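Kitchen and store room check, Tindow Community Hall
4th November | By Elikem Sowah
34 shares | 5 comments

I made this check before the winter meals start again. The last one was in July. After each point I write OK, ACTION or WATCH, and then my comment.

1. Fridge temperature – OK. The display and my own thermometer agree. Please continue to write it in the book every morning.

2. Freezer door seal – ACTION. The rubber is split at the lower corner. I have asked Joubert for a price and they say 136 pounds with fitting.

3. Fire blanket and extinguisher – OK. Both are on their hooks and the labels are in date.

4. Dry goods shelves – WATCH. Flour is again stored on the floor. It must be on the lowest shelf or higher. I found two open bags of rice without a clip.

5. Fruit and bread – WATCH. Fruit should stay apart from bread, and every basket needs its name on paper. Soft fruit is to be looked at daily and taken out if it is bruised. Baskets are brushed out weekly, and washed only if they can dry fully before use.

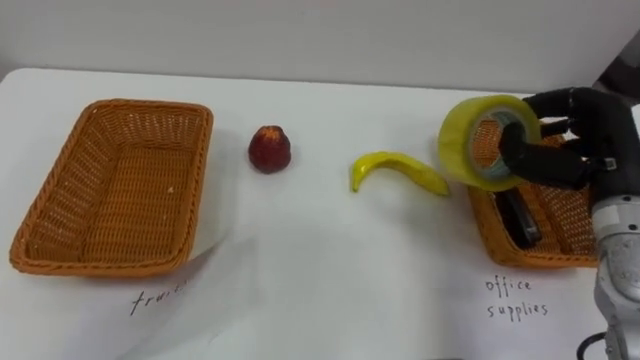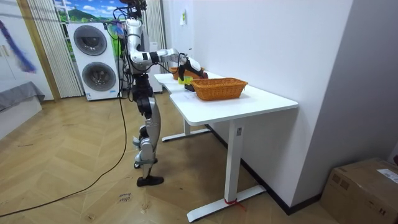 Kirsty Bolger asked if the weekly brushing is really enough, as she found old crumbs deep in the weave of two bread baskets last winter. I agree it is a fair point, and I have changed it to twice a week for bread. She would also prefer plastic crates for potatoes and onions, and I will look at what they cost.

6. Hot water at hand basin – OK, but slow. It needs more than 220 seconds to become warm. The plumber from Kastano knows it.

7. Chopping boards – ACTION. The green board has deep cuts and must be replaced. The others are good.

8. Cleaning products – OK. Locked, and the key is in the office. One spray bottle had no label, so I emptied it.

9. Mouse traps – OK. Nothing found behind the cooker or in the store room.

10. Back door – WATCH. It does not close by itself when it is windy. Please pull it until you hear the click.

Actions 2 and 7 should be finished before the first meal. If you see a mistake in this list, write to me or leave a note in the book.

Contact | © Tindow Community Hall | Back to top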